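Household Studies 726: Care and Storage of Clothing
Geltthorpe Center for Home Instruction
Unit 4 — Sorting and Folding Outerwear on a Bed

This handout accompanies the practical session on mixed laundry. Students should read it before the session and bring it with them. The unit deals with lightweight jackets and the small knitted pieces that often travel through the laundry with them.

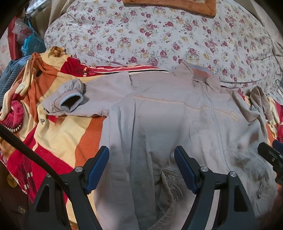
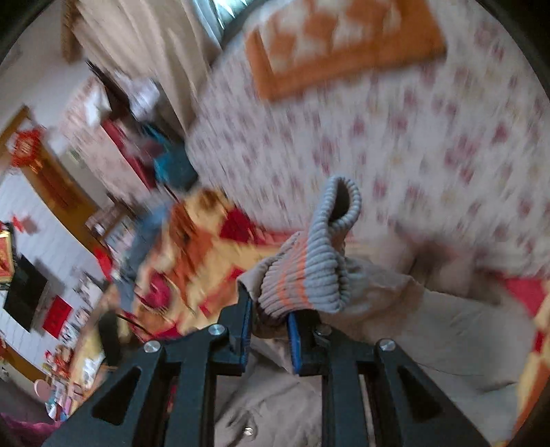
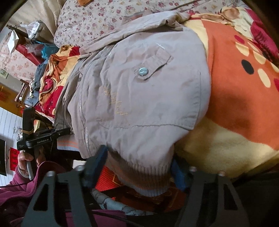 Figures 4.1 to 4.3, in order. Jacket laid out on the bed (4.1); ribbed knit item during sorting (4.2); pocket, tab and ribbed hem of a jacket (4.3).

1. The work surface

A bed is the most common folding surface in the home and is used throughout this unit. Its main drawback is that it is soft. A garment pressed down in one place rises in another, and a crease that looks flat may open again when the hands are removed. Students should smooth the bedding under the garment before folding begins.

Patterned bedding presents a second difficulty. Small knitted items are easily overlooked against a quilt or a printed sheet, as the bedding in Figure 4.2 suggests. Clear one area of the bed and keep it for folding only. Unsorted pieces belong on the other side.

2. Sorting

Sort before folding. The Clida method, used in all units of this course, asks for 2 passes through the pile. In the first pass, jackets, trousers and other large pieces are drawn out and laid to one side. In the second, socks, gloves and similar knits are gathered and paired where possible. A single sock is set apart until the pile is finished — it should not be folded into another garment for safekeeping.

Knitted ribbing should be held loosely. Pulling on the open end stretches the edge, and repeated stretching will leave the cuff slack.

3. Inspection

Every jacket is inspected while it lies flat. Check the collar, the cuffs and the lower part of the front, where marks tend to collect. In Figure 4.1 darker patches can be seen in the lower middle of the jacket. A garment with marks of this kind is put aside for a closer look and is not folded with the finished pieces until a decision has been made.

Empty all pockets. Patch pockets such as the one in Figure 4.3 should be felt along the bottom seam, where paper and coins settle. Check that each snap is firmly attached, and run a finger along the zipper to find bent teeth or caught threads.

4. Folding the jacket

a. Lay the jacket with the front facing up. Draw the sleeves out from the body and straighten the cuffs.
b. Close the zipper and fasten the snaps. Do not force a zipper on thin fabric; hold the lower end steady with the other hand.
c. Raise the collar and smooth it along its full length.
d. Turn the jacket face down. Fold each sleeve across the back, with the ribbed cuff pointing toward the hem.
e. Bring the sides in to meet at the center, then fold the hem up to the collar.

Gathered hems do not lie as flat as the rest of the garment. Allow the ribbing to keep its shape. Pressing it hard or folding it double adds bulk and gains little space on the shelf.

5. Assignment

Fold 2 jackets of different fabrics by the steps in Section 4 and store them overnight in a drawer. In the morning, unfold each one and record where creases have formed. Write a report of no more than 400 words comparing the results, and state which step should be changed for the thinner fabric. Reports are due at the Nolance office by the last session in September.

Reading for the next unit: the Treloar course packet, section on hanging storage.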